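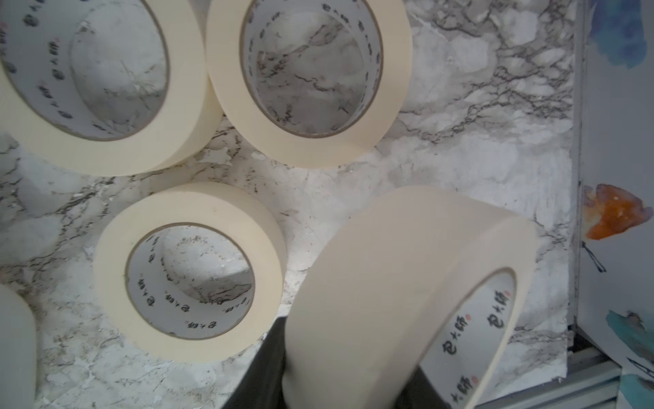
Masking tape on the marble-patterned top.

**Painter's lines bleeding on textured walls, and tape that won't come off clean**

Posted by kohlhase_hallway

I'm repainting a hallway and two bedrooms in a house with a light orange peel texture on every wall. The hallway is getting a two-tone look, darker green on the bottom and off-white on top, with the line at 40 inches from the floor. I put up regular cream masking tape, pressed it down with my thumb, and rolled the green up to it. When I pulled the tape the next evening the line was fuzzy all the way along, and in a couple of places the tape took flakes of the off-white with it.

The off-white is Drorkine eggshell, two coats, and had been on the wall for 2 days when I taped. The green is the same brand. I still have the bedrooms to go and would like to use up the tape I have. Is it the tape, the paint, or me? And can I fix the hallway line without redoing the whole wall?

**stairwell_painter**

Some of each. Two days is early for taping over eggshell. It feels dry, but it is still soft underneath and the tape grabs it. I would give it a week before taping, longer if the house is cold.

For the bleeding, tape can't seal against orange peel by itself. Paint gets into the low spots. After you put the tape up, run a thin coat of the color that's already on the wall (your off-white) along the edge of the tape. Whatever bleeds under is off-white on off-white and you won't see it. Let that dry, then do the green.

Pull the tape while the last coat of green is still a little wet — back over itself, slowly, at an angle. Leaving it overnight is probably what tore your edge. If a section has already dried, score along it with a sharp knife first.

To fix the hallway, sand the flaked spots with 212 or whatever fine paper you have (I mean 220, sorry), touch them up, wait the week, then tape over the green and repaint just the bottom inch or so of the off-white. Same trick, except this time you seal with green.

**fledberg77**

Just get the blue tape. Regular masking tape is for boxes.

**mudandtrim**

Blue tape helps with the pulling but it will still bleed on texture, so do the seal coat either way. I used plain masking tape on baseboards all through our place in Kuvska and it was fine as long as it came off the same day. In the sun it's another story, the glue bakes on. If you get residue, a rag with a little mineral spirits takes it off wood trim. Test it somewhere hidden first.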